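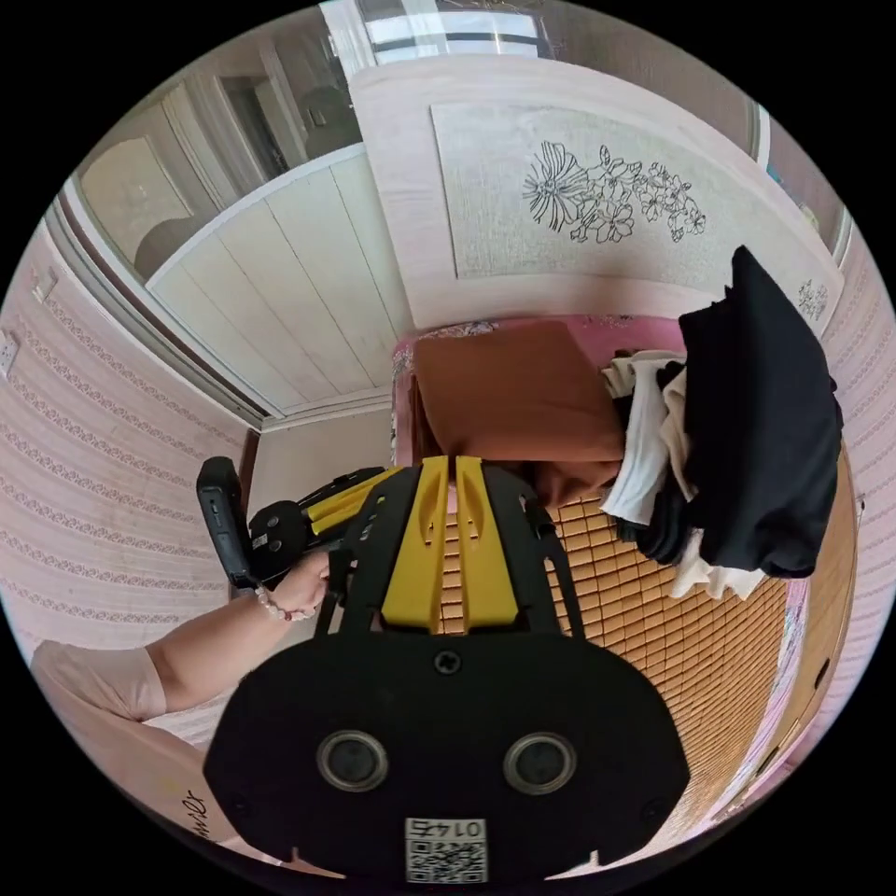

Two grippers with yellow fingers, one held in the left hand.

Riltum Components
1/ Cable glands are among the smallest items on a panel builder's parts list and among the most frequent subjects of calls to our technical desk. This thread sets out our current guidance on choosing and fitting them.

2/ A cable gland is the fitting that carries a cable through the wall of an enclosure. It holds the cable in place and keeps dust and water out. Some types also connect the cable's metal armor or braid to ground.

3/ Our technical desk logged 239 gland inquiries last season. Of these, 156 concerned a gland that was the wrong size for the cable. Most of the remainder concerned thread type.

4/ Please measure the outer jacket of the cable itself. Catalog diameters are nominal, and two cables sold under the same description can differ enough to fall on either side of a gland's clamping range. Take the reading with calipers at two points, a quarter turn apart.

5/ Where the cable falls at the very top or bottom of the clamping range, we advise moving to the next size. A seal that is barely compressed may pass inspection in January and leak by summer.

6/ Thread type is a separate question. Metric and NPT threads can appear to start together and will then bind or strip. NPT is tapered and metric is parallel. If the enclosure drawing does not state the thread, ask the enclosure manufacturer before ordering.

7/ Rochelle Mbeki of our Zuststead branch adds that customers often order glands and forget locknuts. An unthreaded clearance hole needs a locknut on the inside, and a sealing washer on the outside where the rating calls for one. These are separate line items in our catalog unless the listing says "set."

8/ On material: nylon is suitable for most indoor panels. Nickel-plated brass is preferred where the cable may be pulled or knocked. Stainless steel is specified for washdown areas and most food plants. Do not choose by color. Black and gray nylon glands can have very different resistance to sunlight, and the data sheet is the only reliable guide.

9/ Tighten to the torque value on the data sheet. Overtightening is more common than undertightening in the samples returned to us. It splits the seal or deforms the jacket, and the damage is often hidden under the dome nut.

10/ Unused holes must be closed with a plug of the same protection rating as the enclosure. Tape is not a plug.

11/ A revised gland selection chart is now available, covering 13 thread sizes. It was prepared by Austra Krūmiņa and checked by Dariusz Kubiak. Printed copies may be requested from any branch counter under form number 3181.

12/ The chart replaces the earlier laminated card. Please discard the old card, which lists the Ruppert series by its former part numbers. Ruppert glands remain in stock under the new numbers.

13/ Armored cable and hazardous locations are outside the scope of this thread. Both call for certified glands and a qualified installer. Inquiries on these should go to Rasa Sepp at the Gonent office, weekdays until 4:30 p.m.

Replies to this thread are read by the technical desk. Please include the cable type and the measured diameter with any question.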